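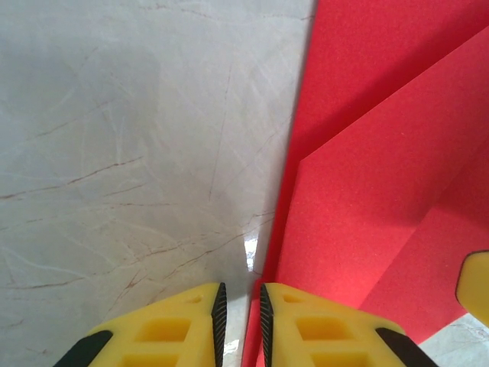
Opinion | Kusville Bench Notes | August | Filed under: end effectors, wrist cameras

Test grippers on sheet stock before you test them on blocks

Most gripper comparisons I read are run on cubes, cans and bottles. The two sets of fingers are bolted on in turn, the arm picks each object 40 times, and the success rates come out within a point or two of each other. The author then recommends the cheaper set. I have written reports like that myself, and I think they are close to useless for anyone choosing fingers for general work.

A rigid block is forgiving. If the fingers arrive two millimeters off center, the block slides and centers itself. If one pad touches first, the block rotates a little and the other pad catches up. Pad alignment, tip geometry and closing speed are all hidden by the object.

A flat sheet hides very little. To lift an edge, the tips have to be at the right height, both pads have to meet along their length, and the closing motion must not push the edge away. At Kusville we now start every finger comparison with red sheets over a marble-patterned surface, and only move on to blocks afterward. Some of the red is lying in overlapping layers, so the arm has to choose an edge as well as reach it. Stepped edges of a single color are a poor target for a camera, and I would like to see more published tests include them.

The set we have spent the most time on is the Priton lattice finger: yellow plastic with rectangular cutouts and a black ridged pad on the inner side. My opinion of it changed once we moved to sheets. On blocks it matched the solid Deligiannis finger at every force setting we tried. On sheets the lattice finger was better at low force and worse at high force, where the tips spread and the contact moved down the pad. With the default force of 110 on the Kakport controller (the units are the controller's own and are not documented), the grip was at the middle of the pad and the tip contributed nothing. At 40 it behaved as we wanted.

That is one setting in one menu, and a block test would never have sent us looking for it.

The ridges matter too. They run across the pad, and a thin edge can settle between two of them. This helps against a straight pull. It also means that a small change in approach height can give a different hold, so repeat trials at one height tell you very little. Use at least 5.
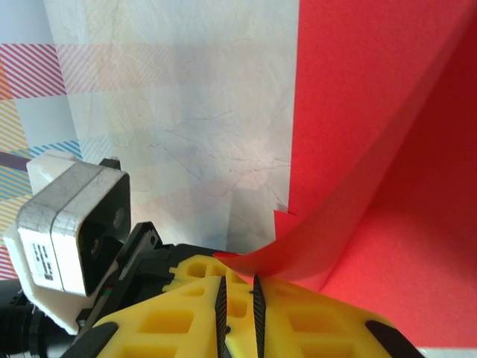

Mount the camera before you score the fingers

My second complaint concerns cameras. Finger tests and camera tests are usually reported separately, as if the results could be added together. They can't. A camera module mounted beside the fingers changes the clearance on that side, and the fingers hide part of the work from any camera at the wrist. The last stretch before contact is the part you most want to see, and it is the part the tips cover.

We score the complete assembly: fingers, pads, bracket and camera. If any of them changes, the old numbers are retired. This is slow – a bracket swap costs us an afternoon – and I still prefer it to a table of parts that were never run together.

I would also ask authors to publish the failures by type. A pinch that slips and a pinch that creases the sheet are different faults with different fixes, and a single percentage covers both.

Search this site
Enter keywords Go

Contact | © Kusville Bench Notes | Back to top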